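Prostard (software)

Prostard is a software package for planning and controlling two-armed robots that handle cloth and other soft goods. It is developed by Hokeck and was first released in February as a replacement for Podier, an older planner written for rigid parts. The two share a file format for logged motions.

The package has three main parts. The perception module takes color images from cameras mounted at each wrist and marks likely grasp points, such as collars, hems and corners. The planner picks a point for one arm and a matching approach for the other. The controller sends joint targets to both arms and checks gripper width on every cycle. 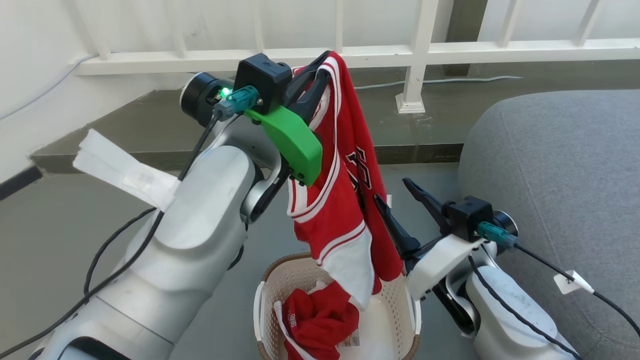 Handling laundry is a common use. A garment lifted from a basket has no fixed shape, so the planner does not store a full model of it. It works from the held point and searches the lower part of the cloth for a second grasp. If no candidate scores high enough, the holding arm turns the garment and the search is repeated, up to 20 times by default.

Grasp scoring is learned from recorded demonstrations. The starter set contains 1,000 episodes, and Hokeck recommends adding roughly 2,000 more for a new type of garment. Episodes are reviewed and trimmed in Vlachou, a separate viewer that shows both wrist images next to the joint data.

Known limits include thin fabrics that stick together and dark cloth in poor light. Cable routing is not modeled, and wrist rotation limits must be set by hand in the configuration file.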